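Ivstead publishes house rules for robots that handle clothes

Feb 17, 2021

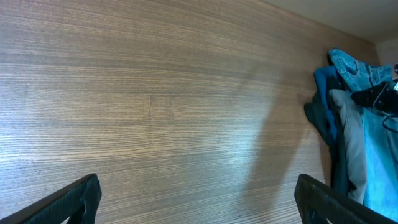
Ivstead has put out its first written rules for robots working with laundry and clothing, a 30-page guide that member sites are expected to follow from March. Free to download. It covers grip limits, spacing, stop buttons, cables, record keeping and who is allowed to be stood where when the arm is live. Much of it deals with hanging garments, which the authors say are harder to write rules for than boxes or bottles. Jeans next to a turquoise garment next to something nearly black, all of it overlapping, and a gripper has to go in with its fingers wide and come out with one thing. A thin dark cable looping down by the clothes is the sort of detail the guide spends a whole section on.

The work was led by Tamer Nassar, who spent over a decade on safety checks for packing lines before moving to Ivstead. He said most sites already had rules of some kind, usually a sheet taped to a door.

"Everyone had their own version. Some were good. Some were two lines long and one of the lines was the wifi password," he said.

Draft text was tried out at two sites, Zovudby and Stunen. Between them they logged 1404 garment picks under the draft rules, 692 of those at Stunen. Staff wrote down each time a person had to step in. Those notes fed into the final wording — the section on snagged hangers was rewritten twice.

Main points, for those who havent time for the full thing:

Cables to be tied back or routed behind the work area before any run. A loose loop within reach of the gripper means no start.

Speed drops when the fingers are inside a row of clothes. The limit is set site by site but must be written down and signed.

Fingers open fully before approach and again before backing out. No half-open exits.

Clips, brackets and anything with hard edges to be noted on the site sheet, with a position.

Glare on shiny or polished panels to be checked at the start of each shift, at the hours the robot will really be working. Stunen asked for this one.

One person named as in charge of the stop button. Not "whoever is nearest".

Logs kept for 5 years. That was the part that drew most complaints in the comment round, and it stayed in. Smaller sites wanted one year. Masri, which makes the rail fittings used at Zovudby, argued for longer and also wanted hangers tested seperately from rails, and that has been put off to the next edition.

The guide isnt law and Ivstead has no power to fine anyone. Sites that sign up get a visit in their first year and a second if the first turns up problems. Nassar said he would sooner see a site fail its visit and fix things than not sign at all.

Not covered: folding, ironing, anything with steam. A separate group is looking at folding, no date given.

Comments on the first edition can be sent to the Ivstead office until the end of March. Paper copies on request — postage is charged.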